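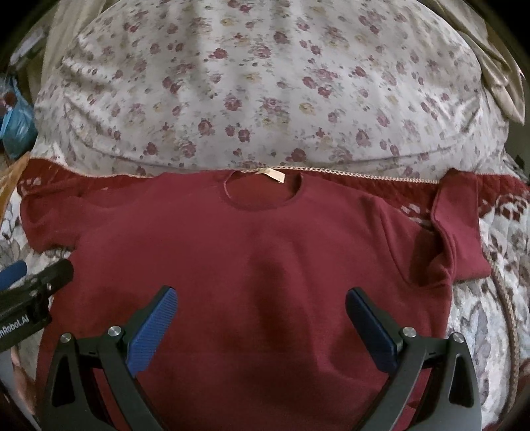 Hand-held grippers: frequently asked questions on set-up and care

This page is for operators working on the Coltar garment programme at Undcombe. It was last revised on September 12, 2026 and replaces the printed sheet kept in the equipment cupboard.

What should be checked before a gripper is used?

Hold the gripper by the handle and open and close the jaws slowly, 7 times. Both fingers should move together and the pads should meet evenly along their length. Look at the pivot joints on each side. The pins should sit level and should not turn when the jaws move. If either finger lags or clicks, set the gripper aside and enter it in the log.

How are the pads cleaned?

Wipe them with a damp cloth at the end of each session, working along the grooves. Knitted and fleecy clothes shed a good deal of lint, and it gathers at the base of the ridges where it is easily missed. A soft toothbrush will lift it. Solvents and alcohol wipes must not be used on the pads. Allow them to dry fully before the gripper goes back in its case.

When should a pad be replaced?

Pads are replaced after 21 sessions, or sooner if the ridges have worn smooth or a corner has begun to lift. Always change both pads on a gripper at the same time – a new pad facing a worn one will pull cloth to one side. Replacement pads are ordered from Skesavo under part number 2243.

May operators tighten the pivots themselves?

Yes, by a small amount. Use the driver supplied in the case and stop as soon as the play has gone. A joint that is too tight makes the jaws slow to open, and the operator's hand will tire quickly. Joints that work loose again within the same session should be reported to Kamil Koubek in the workshop. The linkage arms must not be taken apart outside the workshop.

How should a garment be laid out for a trial run after servicing?

Lay it on a made bed with the body mostly flat. Sleeves may be left folded or bunched, as small creases give the pads something to close on. Bring the gripper over the body of the garment with the jaws open and the pads clear of the cloth, then lower it and close gently. Thick blankets are acceptable underneath, but check that the pads lift the garment alone.

Can two grippers be tested on one garment?

They can, and a long-sleeved sweatshirt is well suited to it. One gripper is brought in over the body and the other from the side, and both operators should agree who closes first. Keep the linkages apart, as they can catch on one another when they meet at an angle. Any cable lying near the garment should be kept clear of the jaws. 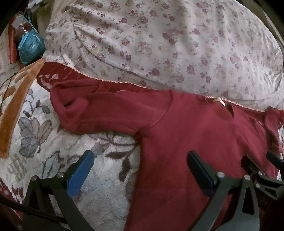
What happens if a gripper is dropped?

Stop using it, even if it appears undamaged. Place it in the Takács case marked for inspection and record the time and the serial number. The workshop aims to return inspected grippers within 2 working days.

Who should be contacted about anything not covered here?

Questions about daily care go to Zsófia Katona at the Undcombe equipment desk. Requests for spare parts should be made in writing, with the serial number of the gripper concerned.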